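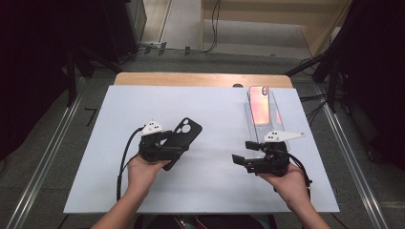
Hatem had the shop till six and it was ten to. Phone on one side, case on the other, the customer was coming back for both and he still hadnt done the transfer.

Fifty dollars for the case. She'd paid without looking. Seventy for the new battery, she'd argued over that one for a quarter of an hour.

"It won't go on," he said.

Prodromos didn't look up from the till. "It's a case. It goes on."

"It's for the other model. Look at the camera hole."

"Moschos sent them. Take it up with Moschos."

He tried again. Top corner first, then the side, then a thumb along the bottom. Out it popped. Her phone, her whole life in there apparently – she'd told him so, twice, hand flat on the counter. Photos of her dad in April, on the ferry, the last good ones. Don't drop it. He'd said he wouldn't. He never had, not once, and now of course he could think of nothing else.

Six minutes.

"There's a box of Takska ones out the back," Prodromos said. "Bottom shelf. Behind the kettle."

A hundred cases in the box and every one of them in the same grey sleeve, labels gone soft from the damp. Hatem tipped the lot on the floor. Too long. Too wide. Cracked. Too long. One with a cartoon goat on it, God knows. Then a black one, plain, right at the bottom where it would be.

He ran back with it. Bottom edge, side, side, thumb on the top corner. Click.

"Ha," he said.

The bell went. She had her coat buttoned wrong and she was out of breath too, she must of run from the tram.

"Is it alright?"

"It's fine. New case, the other one didn't fit. Same price."

She didn't care about the case. She held the button down and waited, and Hatem waited, and Prodromos quit counting coins. Logo. Black. Logo again. Then the lock screen, an old man squinting into the wind with his hat in his hand.

"Oh," she said. "There you are."

Prodromos went and turned the sign around.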